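La última copa

¡Qué noche habíamos pasado en la azotea de Vistness! Cuando Stavros Gashi subió con los farolillos ya éramos 19, y su abuela mandaba bailar hasta a los que venían a quejarse del ruido. Brindamos por ella, por el mar, por la tortilla que se nos había quemado (¡riquísima, de verdad!).

A las siete de la mañana tocaba recoger. A mí me encanta recoger después de una fiesta, con el sol entrando de lado y alguien tarareando todavía. Stavros lavaba, yo secaba y guardaba las copas de plástico en su caja, que tenía sitio para 18.

—Sobra una —dije.

—Esa es la de la abuela. Va aparte.
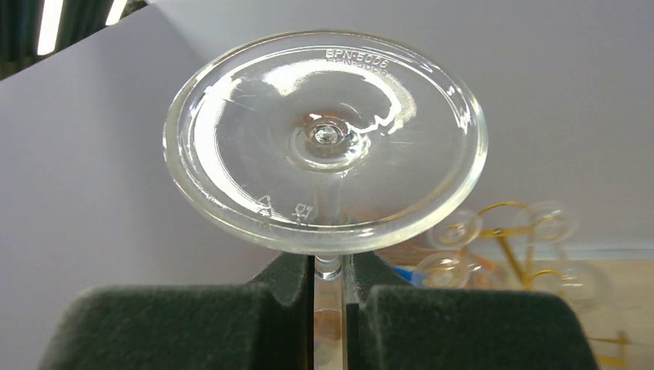

La puse boca abajo y le busqué alguna marca especial, un nombre, lo que fuera. Tenía las mismas letras en el pie que todas las demás.

—¿Y cómo sabes que es esta?

Stavros se secó las manos en la camisa y se echó a reír.

—Porque ella dice que es esta.

La envolví en dos servilletas y bajamos a llevársela, cantando por la escalera.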